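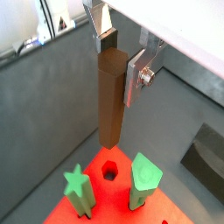
gantry_gus replied:
Before you spend a dime on a second arm, price the fingers! I know everybody wants to talk payload and reach (I did too, for months), but our quote from Katsaros had the arm on page one and then finger pads, cables, mounts and a spare camera trickling along behind it. The pads alone came to 357 dollars for the year.

mossyoak wrote:
Thanks Gus, that's just the kind of thing I was hoping to hear. We have 2 cells in the budget for Vimville and I'd left one line for "accessories" with 1,000 dollars in it, which I'm now looking at a little sadly. The peg board work is all we plan to run until October, square peg, star, pentagon and so on, so I figured wear would be light.

tidar_lou wrote:
I'm going to disagree with Gus a bit, and I say it with love. We run the same sort of insertion work over at Tidarthorpe and our pads hold up fine. Where the money went for us was the boards and pegs. Holes get chewed up at the rim when the approach is off, and then your results drift and you spend a whole afternoon blaming the software. Buy spare boards now, in the same batch if they'll let you.

gantry_gus replied:
Lou, you also run yours at half the speed we do, bless you. But fair point on the boards, I'd forgotten we got ours thrown in.

brodmont_bee wrote:
Jumping in from Brodmont! We paid 537 dollars for a set of boards and pegs and then printed our own the next time, which went okay for the round ones and not so well for anything with corners. I'd still put the service contract ahead of either one, though I realize that makes me the dull one at the party.

mossyoak wrote:
Okay, so pads, boards, and I'll ask what the contract covers before I send the sheet up. Bee, do you remember what filament you used?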